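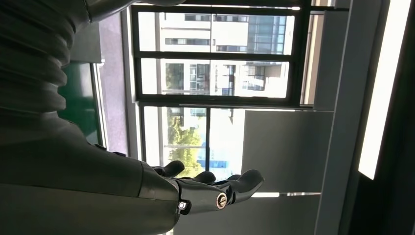 Hand open at the window side, fingers out.

Picking up the soft-parcel work from August. The question is still whether slow closing on a plastic bag gives a better hold than the normal speed. Camera stays at the wrist for all of it, same mount as before.

Changed the order of the episodes. We used to run all the slow ones first and then all the normal ones, and Shinji Ebihara pointed out that the bag gets more crumpled with every pass, so the second batch was never a fair match for the first. Now they alternate. Target is 500 episodes for the Gosix set, saved in blocks of 18. Anything stopped by hand gets marked and left out of the score but kept on disk.

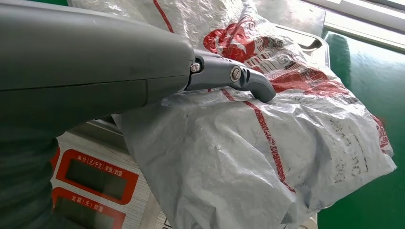 Plalldale, 3 October 2018

Courier bag on the scale, fingertip against the upper part of it. Both scale displays dark, so no weight from this one. The plastic is shiny and creased and the highlights along the folds are strong. I expect the contact labels to suffer there. Will label by hand and compare with what the Galbraith script gives.

Two things to settle before the next block:
Where contact starts. I have been using first dent in the plastic, Shinji uses the motor current.
Whether to keep the bright frames or drop them. I would keep them.

Scoring sheet is in the Altgate folder, second tab. Please don't sort it, the row order is the run order.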